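## 4. Wintersachen auf dem Bett zusammenlegen

1. Patchworkdecke einrollen und an die Wand schieben. Kissen bleiben am Kopfende, sie stören nur moralisch.
2. Das braune Steppteil auf dem hellblauen Laken flach ausstreichen. 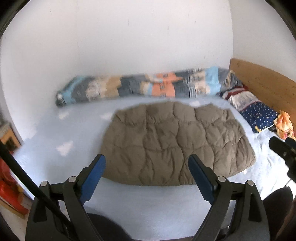
Luft von der Mitte nach außen drücken. Sie kommt zurück – dann eben noch einmal.

3. Bei Jacken: Kapuze einschlagen, Gürtel verknoten, Kordeln nicht einklemmen. 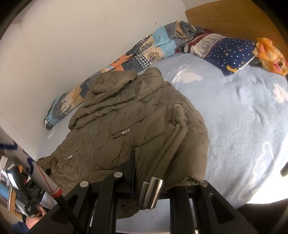 ### Hinweis

Vandby-Beutel höchstens zu 80 % füllen.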